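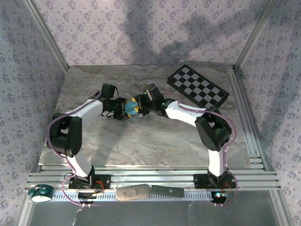 Bautista, Records Officer, Pritley Local Archive

Wusex Parish Letters: data card

The collection holds 641 transcribed letters sent to the parish office at Wusex. Spelling is kept as written - including place names. Letters longer than 400 words are split into 2 files.

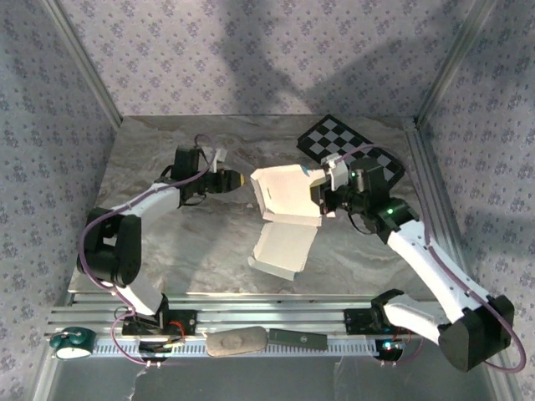 Open cardboard box on a marbled tabletop.

Access
Files are plain text, one folder per year. Requests to see the originals should reach the archive by September. Loans run for up to 30 days.

Last revised: Mon 9 March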